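Fishing > Tackle > Line and Leader > Threads

Print this thread | E-mail this thread

1/ Switched my deep reels to the Lumenta braid in March. Notes on line capacity and drag at Utham Reservoir, for anyone running drop shot below the thermocline.

2/ The reel is a Simwood spinning model. Label capacity is given for mono, so ignore it. With a short mono backing I got 256 yards of braid on the spool with the lip still showing.
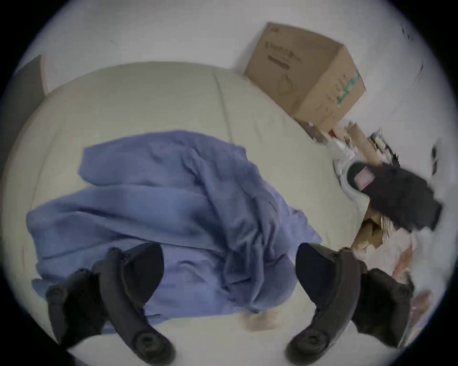

Blue cloth on the mattress.

3/ Backing matters. Braid tied straight to a bare spool will slip under load and feel like a bad drag. Ten wraps of mono fixes it. Wind under tension or the top layers dig in on the first hard run.

4/ Leader is 7 lb fluorocarbon joined with an FG knot. I tried a double uni first. It clicks through the guides and costs distance on a light weight.
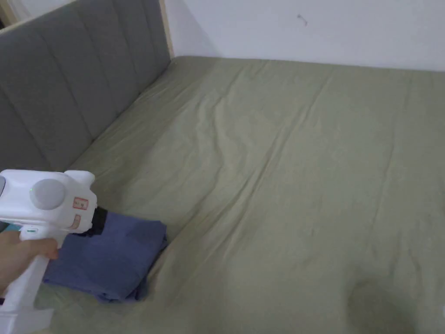
5/ Drag is set at a quarter of leader strength, measured with a spring scale off the rod tip with the rod loaded. Measuring straight off the spool reads low because guide friction is missing.

6/ Depth control: I mark the braid with a permanent pen at the depth the fish are holding. The sonar cone is too wide to trust near the Tirnby dam face, where the bottom drops in steps.
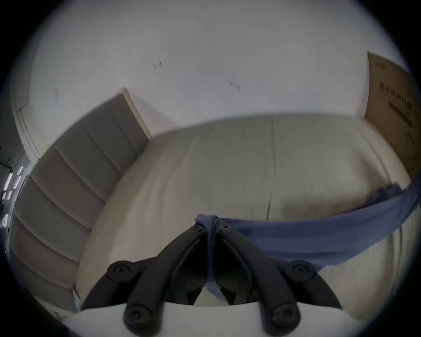 Reply from tirnbybank: Does the pen mark hold up? Mine wore off after a couple of trips and I went back to metered line.

7/ It fades. I redo it the night before. Metered line works too, but the color changes are too far apart for a fish sitting just off a ledge.

8/ Line twist is still the weak point. A small barrel swivel above the leader helps. Close the bail by hand every cast.
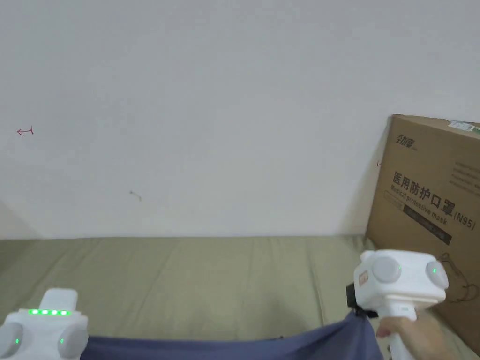 Cardboard box against the wall.

9/ Next is the same setup on the 800 size spool with heavier leader. Will post drag numbers under the same method.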